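Binders and shelves: your questions

Hi, I'm Chaltu Gidey, and I look after the paper side of the Gunside office. I get asked the same things about our binders over and over, so I finally typed up my answers (18 January 2020, if you're checking how stale they are!). Skip to whichever bit you need.

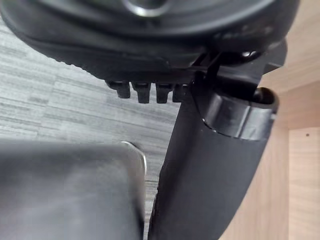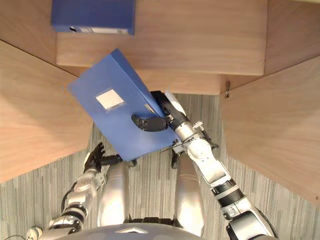 The label on the blue binder in the second photo is the style I like – plain white, in a clear sleeve, on the face.

Do I have to label the face of the binder?

Please do! I label the spine too if there's room, but when a binder is lying on a desk the face is what I look at first. Write the project name and the year you can throw it out. Hiltum papers say 2040, and yes, I know how far away that sounds.

How full is too full?

If the cover springs back up at you, split it. I once inherited a Lallemach binder with 388 sheets in it and it took me most of an afternoon to get the holes lined up again. Now I start a second binder early and write 2 after the name.

Can I lay binders flat on the shelf?

I'd love it if you didn't. Stand them up with the spine facing out, and pull from the middle of the spine so you don't drag the neighbors out with it.

What about loose papers?

Punch them or scan them. We cleared some 3000 loose pages in September and I never want to see that pile again.

Where do the Yoon files go?

Bottom shelf, left end, in date order with the newest on top inside each binder. If you borrow one, leave a slip with your name in the gap. A sticky note is fine too, but they do fall off.

Can I use a different color?

Sure, if the label is right I really don't mind. Just ask me before you order a whole box of something orange.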